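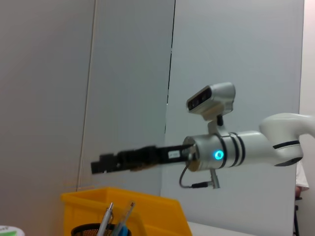 Depth camera on its bracket above the wrist, gripper to the left. Wornilora workshop, March 2018.

The Wornilora is a shared workshop with 19 members, and the arm is their main project at present. The camera bracket is their own work, second version. The first flexed under load and put the depth readings out by 2 mm.

The cable leaves the underside of the wrist in a loop. I asked about strain relief and was told it is on the list.

Control software is written in-house under the name Gonau. It logs every grasp, 4,000 of them by the date of my visit. Calibration is repeated after each 1,000.

Visits are by arrangement. Parking is behind the Heitmann building, entrance on the left.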